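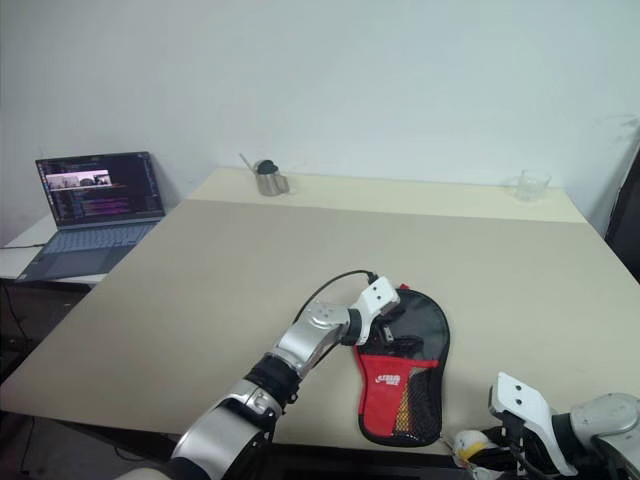
The long table, with the steel pitcher at the back.

Our neighborhood school fundraiser is on a Saturday again, and once more I said yes to the bake table before checking what was in my pantry. I've done enough of these now to have a system, so let me pass it on while it's fresh in my head.

Start with things that travel. Frosted cupcakes look gorgeous and then you drive over the Surunside railroad crossing and it's all over the lid (ask me how I know!). Bars, muffins and plain loaf cakes are what I make these days. I cut bars cold, straight out of the fridge, with a long knife wiped between cuts, and they come out with nice square corners.

Bag everything the night before. I can do 100 cookie bags in one evening if the cookies are completely cool, two to a bag, with a twist tie and a label already filled in. Write the labels first - trying to write on a full bag is miserable. If there are nuts in it, say so in big letters.

Price in whole dollars. Quarters slow the line down and you run out of them by mid-morning. Our Vuvcombe sale brought in $1104 last time for the library shelves, and nearly all of that was one-dollar and two-dollar stuff. I do keep a jar out for people who just want to give, and it always fills up faster than I expect.

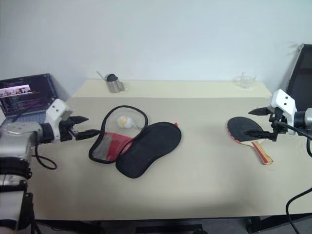 Setting up is where I used to lose the most time. I'd spread everything flat and then have no room for the cash box, the napkins or my own elbows. What you want is some height at the back. A table with a raised shelf along the far edge, like the pale one here, is perfect for it: tall loaves up top, cookies down in front where kids can reach. If yours is flat, a couple of sturdy boxes under the tablecloth do the same job.

Bring more bags than you think, a damp cloth in a zip bag, tape, and a pen on a string. Wrap up leftovers by the half dozen in the last half hour and knock the price down. Anything still there goes in my freezer, well wrapped, and the muffins get eaten for breakfast all through December.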